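Unit 2: Planning the purchase of hand-held grippers
Handout, 20 June 2023. Prepared by Gumaro Magaña

Please read this before the tutorial. We continue with the Evthorpe case from April, where a small laboratory must decide what to buy first for its household tasks programme.

## 1. What the budget has to cover

Many students write the price of the gripper in the first row and then stop. In the Evthorpe plan the gripper is only around 40 per cent of the first-year cost. The rest is phones, phone mounts, replacement finger pads, storage, courier fees and the hours of the people who hold the tool. I ask you to make a separate row for each of these.

Hours are the difficult row. Nii Zakaria, who did the original costing, counted 13 hours of paid work per gripper per week, and he included charging and the copying of files. If your number is much lower, check that you did not forget the travel to the homes.

## 2. Equipment at the place of work

The tool goes to ordinary kitchens, so the budget must also think about ordinary kitchens. A table is shared with wrappers and net bags, and the operator needs one hand on the handle the whole time.
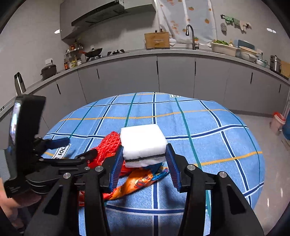

*Figure 1. Hand-held gripper with ribbed blue pads and side-mounted phone, at a sponge on a kitchen table.*

For your costing, look at the pads and the phone mount first. In the Evthorpe plan both are treated as consumables: pads are replaced on a schedule, and one spare mount is bought for every two grippers. The linkage arms are treated as capital equipment, with the screws under the supplier's service agreement.

Small objects for the tasks (sponges, cups, cloths) are cheap, but they should still have a row. Evthorpe put them under "Sundries" and could not find the receipts later.

## 3. Comparing the two quotes

- **Malisance:** lower unit price, pads sold only in full sets, repair by mail.
- **Brunetti:** higher unit price, single pads available, loan unit during repair.

Calculate the cost per usable hour for each supplier. Use 81 usable hours per gripper per quarter, and subtract the hours lost while a unit is away for repair.

## 4. To bring to the tutorial

1. Your budget table, one page, with GST shown on its own row.
2. A short paragraph on which supplier you favour and at what number of grippers your answer would change.

The blank spreadsheet is in the Arthur folder. Please save a copy under your own name before you fill it in.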